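Visit notes, Ilix teaching lab open day

December 2022

Writing this up on the train so excuse the state of it. Went to the open day at Ilix, the teaching lab they run out of the old Cosen print works. Three of us signed up, I was the only one who made it. Parking hopeless, go round the back by the loading dock.

Badge, coffee, then straight in. Lise Paquette took our group. She runs the demonstration side, meaning the people who show the arms what to do. Very quick talker, I missed bits. What I got down:

They do it two ways. First is by hand. You take hold of the arm near the wrist, press a button so the joints go slack, and walk it through the job. Pick up, carry, put down, let go. The arm records its own joint positions the whole way. Feels a bit like moving somebody's elbow for them. Heavier than I expected at the start of a move and then it just floats.

Second way is remote. You sit at a desk with a small copy of the arm, same joints but about the size of a desk lamp, and whatever you do to the little one the big one does. They call the little one the leader. Lise prefers this, says your own hands stay out of the camera view and people get less tired. I prefered the first way, but I only had ten minutes on each.

My turn at the leader was humbling. Task was put a cup on a saucer. Missed the saucer twice, third go it went down with a clack loud enough for the next table to look over. "Keep that one," Lise said, and somebody did. They save the poor ones too, marked as poor. Trick is to slow right down for the last inch. Also don't stop and think with the gripper half closed, because the pause gets recorded and a model can learn the pause. She came back to that several times. Hesitation is the main thing they train out of new demonstrators.

Numbers, for whoever asked me to get numbers: 200 demonstrations is where they start for a simple task like the cup. For anything with several steps they want 500 and would like more. A good demonstrator is done with a short pick and place in well under a minute, then there's the reset, putting everything back but not quite in the same spot. Reset takes longer than the demo. Nobody in our group had guessed that.

Next room was Després, the firm that builds the leader arms. Small stand, two people, lots of printed joints in trays. Got to hold a bare one. They've gone over to a trigger for the gripper, used to be a slider, people kept letting go of it. Didn't get a price. Left a card.

Then upstairs for the simulator, Grikari, which was the part I'd really come for. Same leader arm on the desk but it's hooked up to a simulated arm on a screen. You drive it just the same. Upside is obvious, reset is one key. Downside, there's no feel. You get no weight and no bump when you touch something, so everyone comes down too hard at first, me included. Lise's advice was watch the gap between the gripper and the thing, not the gripper.

The practice task upstairs was kitchen bits and odds and ends on a table, with a bowl as the thing to handle. Come in from directly over it, gripper vertical, then lower. A woman ahead of me kept coming in at a slant and got sent back to the start each time, good humored about it.

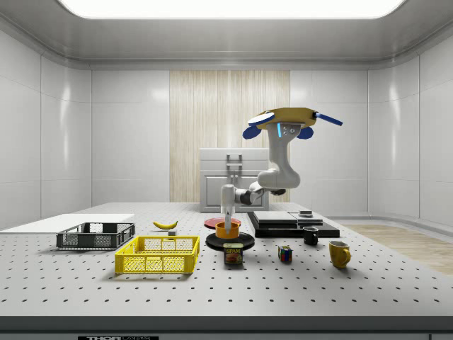

Can demonstrations made in the simulator be used on a real arm?

Partly. Ilix uses them to get a model started and then adds demonstrations recorded on the real arm, and the real ones count for more when the task involves pushing or squeezing.

Somebody also asked about left handers. Leader arm can be clamped either side of the desk, takes a couple of minutes.

Lunch was soup, fine. Talk after lunch was on labeling and I'll be honest I drifted. Slides are supposed to go out to everyone who left an email.

Things to chase:
Després, price and lead time on a pair of leader arms
Grikari, does the trial license cover more than one desk
Lise said January for the next demonstrator training day, need to get names in early
Get my scarf back, I think its on the chair upstairs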